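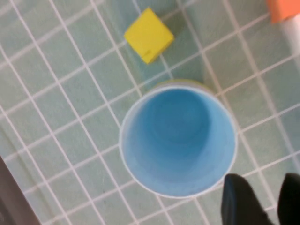 Figure 4. Light-blue cup, seen from above.

4. Flushing and first use

Complete Section 3 (Mounting the filter head) before you begin. The Lunby 817 bench filter must be flushed before anyone drinks from it, and again each time the cartridge is changed. Allow 60 minutes, most of which is soaking time.

You will need:
A bucket that holds at least 7 litres
A 19 mm spanner
A dry cloth or paper towel
A light-coloured cup

4.1 Connecting to the tap

1. Turn off the kitchen tap and remove the aerator. Keep the aerator and its washer in the zip bag supplied.
2. Check that the rubber seal is seated flat inside the diverter. A seal that has rolled over will drip at the collar.
3. Screw the diverter onto the tap by hand until it stops.
4. Tighten by a quarter turn with the spanner. Wrap the collar in cloth first if the tap has a coloured or brushed finish.
5. Push the white hose onto the inlet barb, marked IN, until the second ring is covered.
6. Set the diverter lever to TAP and run cold water at low pressure. Look for drips at the collar.

Caution: Do not use thread tape on the diverter. The joint seals on the rubber, and tape can hold the two faces apart.

Caution: Cold water only. Hot water will damage the cartridge and voids the warranty. If you have a mixer tap, move the handle fully to cold before you switch the lever to FILTER.

4.2 Flushing the cartridge

1. Put the bucket under the filter spout.
2. Move the lever to FILTER and open the cold tap slowly. Air will come out of the spout first, with some spitting.
3. Run 7 litres into the bucket. The first water may be grey or black from loose carbon.
4. Close the tap and leave the cartridge to soak for 30 minutes.
5. Empty the bucket and run a further 7 litres.
6. Fill the cup from the spout and look at the water in good light. If you can see specks or a grey tint, tip it out and run another 2 litres.
7. When the water is clear, press and hold RESET on the filter head until the indicator turns green.

Note: Flush water is suitable for the garden or for rinsing out bins. Do not use it in an iron, a fish tank or a coffee machine.

Note: Water may look milky for the first few days. These are fine air bubbles. They clear from the bottom of the cup upwards when the water is left to stand.

4.3 Daily use

Run the filter for a few seconds each morning before you fill a cup or kettle. After a holiday or any break longer than a week, run 2 litres to waste.

Return the lever to TAP before washing up. Detergent splashed on the spout should be wiped off with a damp cloth. Do not use bleach or cream cleanser on the housing.

4.4 If there is a problem

Slow flow: Check the white hose for kinks, then check that the tap is fully open. If flow is still slow after flushing, remove the cartridge and confirm that the shipping cap has been taken off its base.

Drip at the collar: Undo the diverter, reseat the seal and repeat steps 3 and 4 of Section 4.1.

Indicator stays red: Hold RESET again with the tap closed. The filter head will not reset while water is flowing.

Cartridge replacement is covered in Section 5.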